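Plondeck Table Cover Paper, Wide Roll

Kitby Paper & Craft Supply
Home / Paper / Rolls and Covers / Plondeck

Item no. 1216 (natural brown)
Sold by the roll
Usually ships from our own back shelves

We have carried a lot of brown paper over the years, and I will admit that for a long while I thought it was all the same stuff. You unroll it, you make a mess on it, you throw it out. Then Kinga Rácz, who ran our Saturday-style family craft mornings before we had a proper room for them, brought in a roll of Plondeck and covered every table we owned with it, and by lunchtime I was on the phone asking if we could stock it. It lies down flat! If you have ever chased a curling sheet of paper across a table with a stapler in one hand and a jar of poster paint in the other, you will know why that made me so happy.

Plondeck is a plain, uncoated brown paper made for covering tables, benches and floors while you work. It has enough body that it doesn't wrinkle up the moment you lean on it, and it still folds neatly around a corner. The surface has a little bit of tooth, so pencil, chalk and crayon all show up nicely, and tape sticks to it without a fight.

What people use it for

Quilters buy more of it than anybody, which surprised me at first. They draft patterns on it, lay out blocks on it before sewing, and roll the whole arrangement up to carry home from class (put a clean sheet over the top before you roll and everything stays put). We also send a good deal of it to preschools, church halls, potters, people who refinish chairs, and one very nice gentleman who wraps his dahlia tubers in it every November and writes the variety names on the outside.

A favorite trick around here is to tape a grid over the paper. Blue painter's tape works well and the color is easy to see against the brown. Once you have your squares you can sort buttons, lay out beads, give every child at a birthday party a patch of their own, or plan a seed-starting tray at full size.
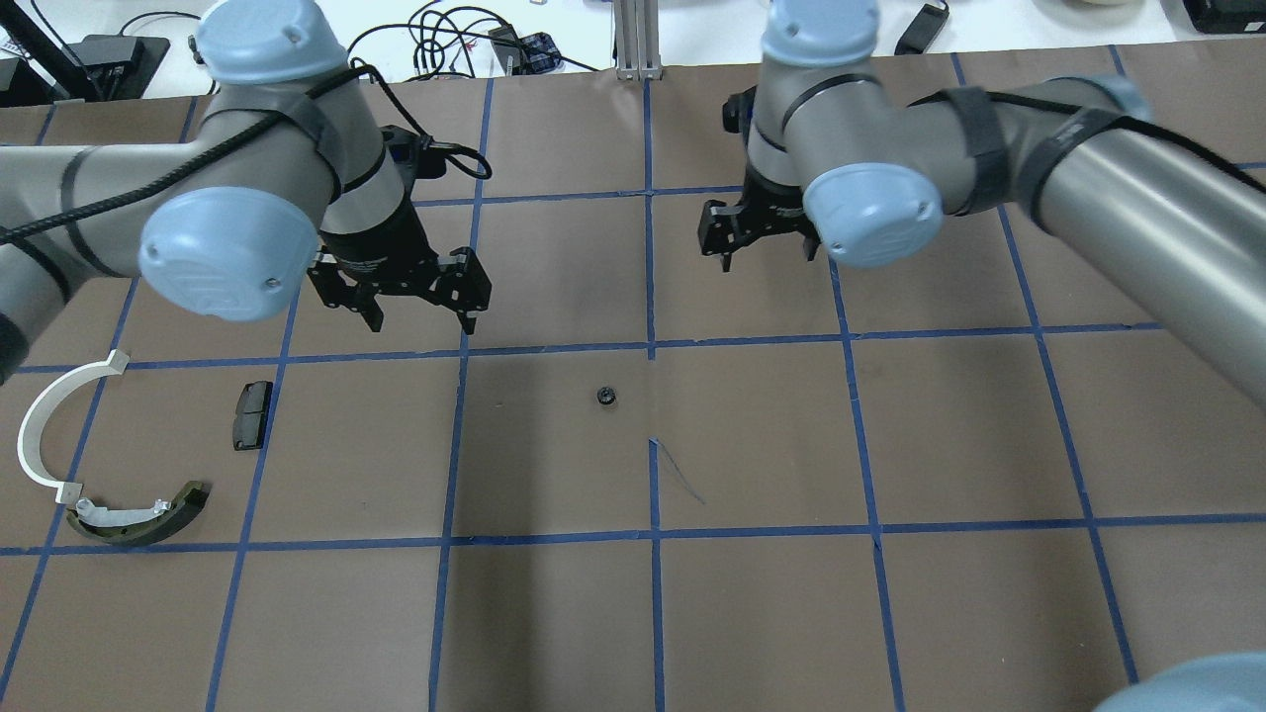

Brown paper cover with a grid laid out in blue painter's tape.

If you want your squares to come out even, mark the edges of the table with a pencil before you pick up the tape. Run all your long lines first, then the short ones across them. Press the tape down at each end and then smooth toward the middle with the side of your hand. You don't have to be fussy about it. My own lines wander, and I have yet to hear a complaint from anyone under the age of ten.

For a cutting layout or anything else where the measurements matter, use a long metal ruler and leave the tape for the outside border only. A sharp pencil line is a good deal finer than the edge of a strip of tape, and you will be glad of it when you get to your seams.

Which roll should I order?

Plondeck comes in two weights. The standard weight is the one on this page, item 1216, and it suits most households and classrooms. The heavy weight is item 1236. It is stiffer, takes a little more effort to fold, and holds up better under clay, wood stain and people who press hard with a ballpoint pen. If you are covering a floor where folks will be walking back and forth, please get the heavy one. I have talked more than one customer out of the standard weight for a hallway job, and they were good sports about it.

Both weights come on the same size core and fit the Albers roll holder, which we sell separately. The holder bolts to the end of a bench or to a wall and has a cutting edge along the front. You can certainly get by without it – I did for years, with a pair of dressmaker's shears and a brick – but if you go through paper quickly it is a lovely thing to have.

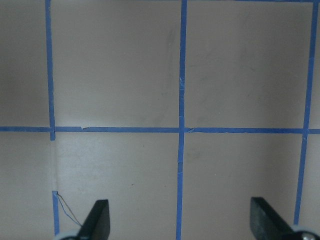
Now, about tape, as we get more letters on this than on the paper itself. Use a low-tack tape wherever the paper meets a good table. Brusta painter's tape is the one we keep by the register, and it is what we use on our own oak counter. For joining two widths of paper side by side, turn them face down, line up the edges, and run your tape along the back. The front stays clean and you can draw straight across the join. Packing tape is stronger, but it tends to lift the top layer of the paper if you change your mind, so save it for covers you plan to throw away.

Please don't leave any tape on a finished table through a hot summer. The adhesive can soften and stay behind when you peel. A drop of cooking oil on a soft rag will usually take it off, followed by a little dish soap and water, but test a hidden spot first, especially on anything with wax on it.

Paint and glue

Plondeck is uncoated, so it will soak up a spill and, if the spill is big enough, let it through. For watercolor and school glue a single layer of standard is plenty. For a really wet project, such as papier-mâché, put down a plastic sheet underneath and let the paper do its job on top. Irén Bodnár, who answers most of our mail, uses two layers of the heavy weight for her marbling and peels off the top one between batches. 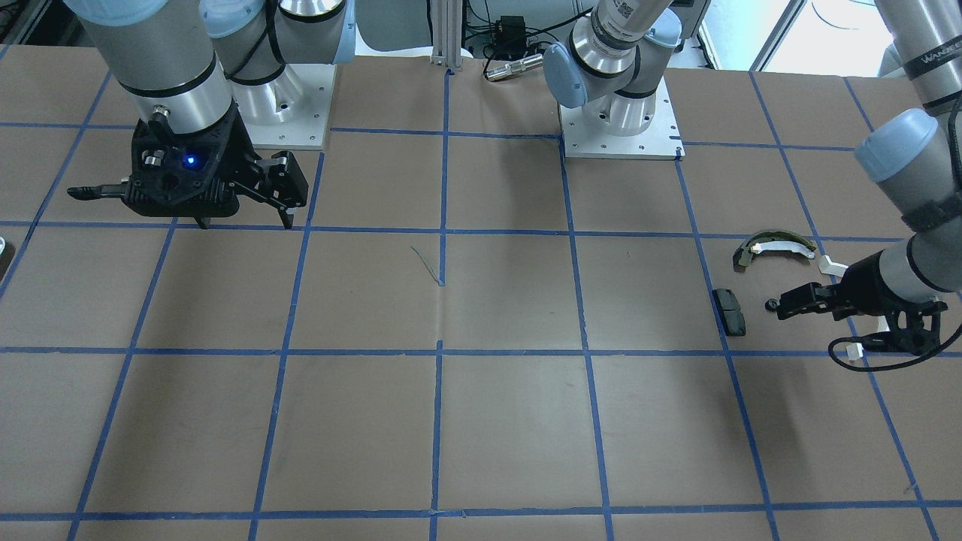
Storing your roll

Stand it on end in a dry closet, or lay it flat on a shelf where nothing heavy will sit on it. A damp basement will give you wavy edges. If that has already happened, cut off what you need, lay it on a warm, dry floor with a few books on the corners, and leave it overnight. It will generally settle down enough to use.

The paper can go in with your regular paper recycling if it is clean. Take the tape off first. Sheets with only a bit of chalk or pencil on them also make good weed barrier under mulch, and I have put plenty of ours under the raspberries.

Orders and samples

We are happy to mail you a sample of either weight before you buy. Just send us a note with your address and the words "brown paper" somewhere in it, and Irén will tuck both in an envelope for you. Schools and clubs ordering by the case should ask for item 400, the mixed carton, with standard and heavy rolls packed together.

Rolls are wrapped at the ends before they leave us, but carriers can be rough. If yours turns up dented, let us know and we will send another one out.

Goes well with: Albers roll holder, Brusta painter's tape, Kitby long ruler (item 86)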